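Gasham burger set, README

Hi! You've found the folder with the burger assembly runs in it. Before you train anything on them, please read the part on the gripper fault, since it touches a good chunk of the episodes and I'd hate for you to lose a week to it like I did. I'm Milagros Fuentealba, I ran most of the collection, and the mistakes in this file are mine unless I say otherwise.

Last edited 5 April 2020.

What's in the folder

183 episodes of one arm building a burger on a tray, driven by a person the whole way through. Each episode has two video streams (one fixed camera, one wrist camera), joint positions, the commanded finger opening, the measured finger opening, and a plain text note from whoever was driving. Read the notes! Lautaro Núñez writes lovely ones. Mine are mostly swearing and timestamps.

The order we aimed for is bottom bun, patty, cheese, tomato, lettuce, top bun. Not every episode gets there. A run ends when the driver hits stop, for whatever reason, and we kept the short ones.

What went wrong

Short version: the fingers closed when they shouldn't have.

Long version. The finger controller takes its commands over a serial link, and our driver code (the Zendport build, if you know it) resends the last command whenever it misses a reply. Fine so far. But when the link dropped for longer than 500 ms, the controller reset itself, came back up believing it was fully open, and treated the resent command as a move from there. If the fingers were already partway closed, they closed further. Hard. In the logs it looks like nothing at all, because the commanded value never changes. You only catch it in the measured opening, and only if you're looking.

I was not looking. I thought I'd gotten clumsy with the tomatoes.

Rania Hamdan was the one who spotted it. She was plotting finger openings for a completely different reason and asked me why I kept crushing buns on purpose. I said I didn't! We went back through everything together and found nine episodes with a full uncommanded close, plus a bigger pile where the fingers twitch by a few millimeters and recover. Those twitchy ones are the sneaky part, because the video looks like ordinary shaky driving.

The safety bit, which matters more than the data: in one of the nine, Lautaro had a hand over the tray to straighten a slice when the fingers shut. He wasn't touched. He also shouldn't have had his hand there with the arm powered, and he'd be the first to tell you so, but our rule at the time was "pause the arm," and pause did not cut power to the fingers. It only stopped sending new commands. The resend kept going underneath. So our pause button did nothing for exactly the fault we had. I still don't love thinking about that.

What we changed

The driver no longer resends after a dropout. It stops, complains loudly, and waits for a person.

Pause now cuts finger power through a relay. Soledad Cáceres wired it and tested it by pulling the serial cable over and over while the fingers held a sponge.

Hands stay off the table until the driver says "off" out loud. Yes, even for a lettuce leaf.

Closing force is capped at 80 percent of what it was. I wanted lower, but the patties slid out.

The setup

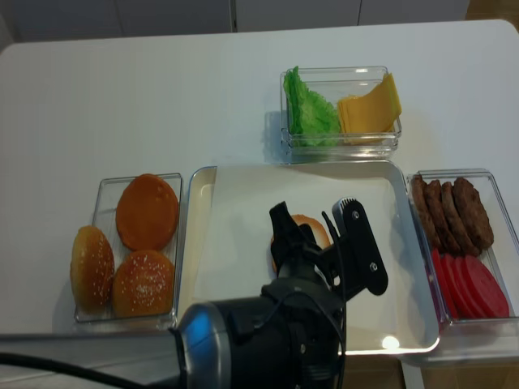
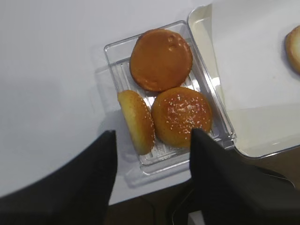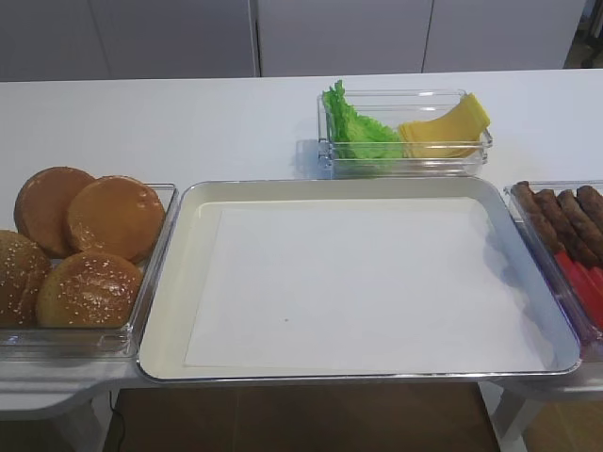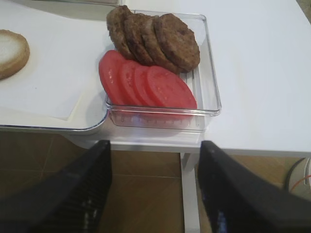

How the fault is marked

Every episode has a file called flags.txt. If it's empty, the episode is clean as far as I know. Otherwise you'll see one of these words:

close: a full uncommanded close. Please don't train on these. They're in here for folks who want to work on fault detection, and I think they're pretty useful for that.

twitch: measured opening moved without a command, then came back. Use your judgment. Napaporn Boonyarit trained with and without them and told me the version with them grabbed cheese like it was angry at it.

gap: the serial link dropped but the fingers held still. Probably fine. The measured opening is frozen for the length of the gap, so don't trust that column there.

late: camera and joint clocks drifted apart. Nothing to do with the fingers, just a separate annoyance, and I haven't fixed it.

The flags were set by a script and then checked by eye, by me and Rania. The script compares commanded and measured opening and gets confused when something thick is between the fingers (a bun will do it), which is where most of the eyeballing went. If you find one we missed, write to me with the episode name and the rough time and I'll fix the flag.

Known leftovers

The measured opening has an offset that changed after Soledad swapped the finger controller. Episodes before the swap read slightly wide. There's a correction value in calib.txt, but I haven't applied it, so you'll need to do that yourself.

A few driver notes are in Spanish. I started translating them and ran out of steam.

We also don't have force readings. I keep getting asked! The fingers didn't have a sensor, only motor current, and the current log was turned off for most of the collection to save bandwidth on that same miserable serial link. Radell has a second set planned for September with current logging on from the start, and if that happens I'll put a pointer to it in this file.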